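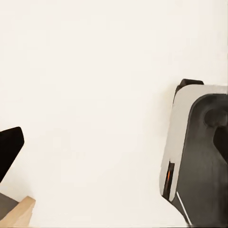

Light gray and charcoal housing against an off-white background.

The Hindov fire was a grass and scrub fire that burned for four days in January in the hills behind Bundberg. I grew up two valleys over, so I've ended up looking after this entry (corrections are welcome, really!).

Origin and spread

It started beside the Platero road on a hot, gusty afternoon, and by dark the front had jumped the creek and was heading for the orchards. Up to 400 hectares burned, mostly grazing land, plus a good stretch of old fence line that my uncle still grumbles about. 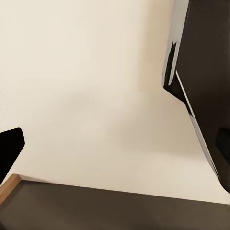
A soft gray shadow on a cream-coloured wall.

Evacuation

Police doorknocked Hindov that first night and 90 people left, most of them for the Bundberg showground. Alois Moser, who ran the pub, drove the last carload out along the Nnaji track when the main road closed. I've heard him tell it a few times and the smoke gets thicker every time, but the route is right – I checked it against the fire brigade's log.

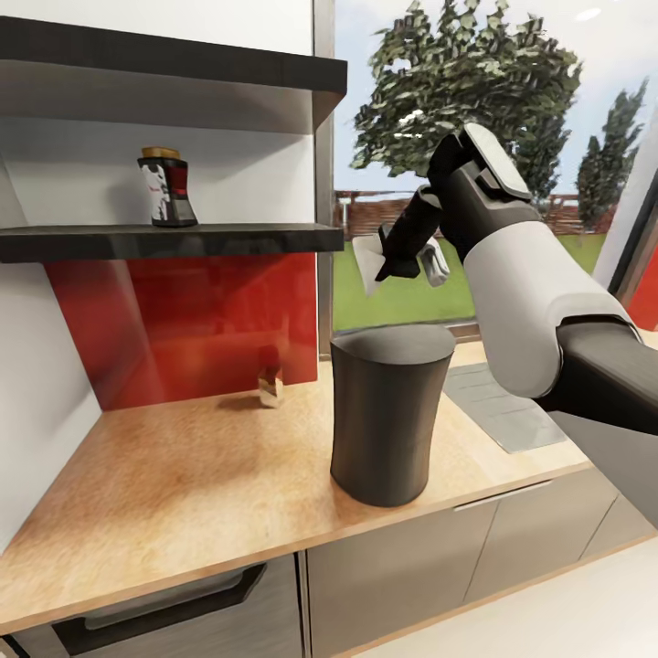 Kitchen corner with wall shelving and a dark gray container on the counter.

Aftermath

Nobody died. The brigade counted 46 damaged buildings, nearly all of them sheds, and the hall lost its roof. The inquiry report came out on June 24, 2024 and blamed a fallen power line. The Nnaji track has since been widened and signposted as a second way out of town.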